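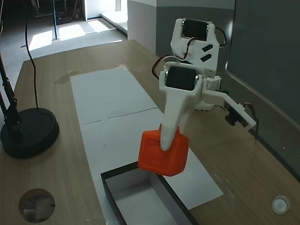 Oisín Dunne had never built anything cleverer than a bird table when he joined the shared workshop two summers ago, and he'll tell you so before you've got your coat off. These days he can talk for a whole pot of tea about servo horns, and I'm glad to say that I let him!

The arm is called Momby. Its white parts came off the workshop's 3D printer over a good many evenings, with Lærke Bjarnason redrawing the wrist bracket each time it cracked (she kept the broken ones in a biscuit tin, and they rattle nicely). The servos are plain black hobby ones, and the wires still loop about wherever they please. Oisín means to tidy them. He has meant to since Easter.

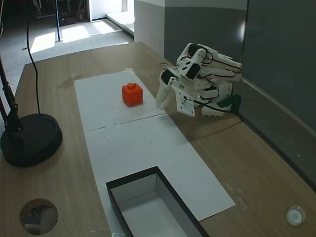

What he wants from Momby is modest enough: pick up an orange cube from the paper and put it in the box. A child of two could manage it, as his sister likes to point out, but a child of two hasn't got to be told how far to bend its elbow. Lærke keeps the log, and by my visit in August it had reached attempt 2122, each one with a line of her small neat writing beside it, the bad days included.

I asked whether they ever got bored. Oisín thought about it for some time, turning a spare screw over in his fingers, and said that he'd been far more bored by bird tables. Then he went to put the kettle on again, and Lærke asked if I'd like to see the biscuit tin.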